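La mesa, con paquetes y bolsas

Lleva 53 años cocinando y casi los mismos guardando bolsas. La propietaria de Marti, una tienda de comestibles a granel en el barrio de Womlow, prefiere que su nombre no aparezca. «Pongan el de la tienda, que es el que conoce la gente», pide mientras pesa garbanzos.

Abrió el local en febrero, cuando su anterior inquilino, una mercería, dejó libre el bajo. Antes había trabajado en el almacén de Sokitz, una distribuidora de alimentos secos, y allí empezó a fijarse en los envoltorios. «Llegaba un saco de arroz y lo repartíamos en bolsas pequeñas. Cada bolsa, con su etiqueta y dentro de otra bolsa. Yo preguntaba para qué tanto y me decían que así se vendía mejor.»
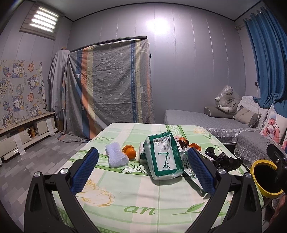
Paquetes y bolsas sobre un mantel estampado con flores amarillas.

No se considera militante de nada. En su casa entran plásticos, como en todas, y lo dice sin apuro. «El que me diga que no tira ningún envase, que me enseñe el cubo.» Lo que pide a sus clientes es más modesto: que traigan un bote limpio y seco, y que apunten en él la fecha. Si el bote huele a vinagre, no se lo llena.

La parte difícil fue el proveedor. Nellestow no, corrige, Nestellow, «que siempre lo escriben mal». La empresa solo servía pedidos grandes y tardó 8 semanas en aceptar los sacos retornables. Ahora le recogen los vacíos dos veces al mes, a primera hora. 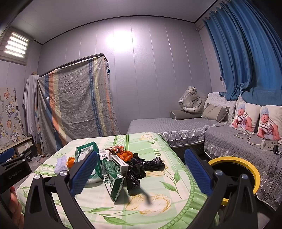
Tiempo de lectura: 2 minutos

Sobre los precios habla con cautela. Las legumbres le salen más baratas que envasadas; las especias, según. Los frutos secos son otra historia, porque se enrancian, y en verano compra poco. «Las nueces me han dado más disgustos que Hacienda.»

¿Y en casa? Recomienda abrir un solo paquete de cada cosa, cerrarlo con una pinza y no pasar a un tarro lo que se va a gastar en seis días. También leer las instrucciones de cocción antes de tirar la bolsa. Ella las recorta y las guarda en un cajón, junto a las gomas.

La tienda cierra a las dos y por la tarde no abre. Ha pensado en coger a alguien para ese turno, pero las cuentas todavía no dan. De momento, deja los encargos preparados en el estante de la entrada y cada cliente recoge el suyo a mediodía.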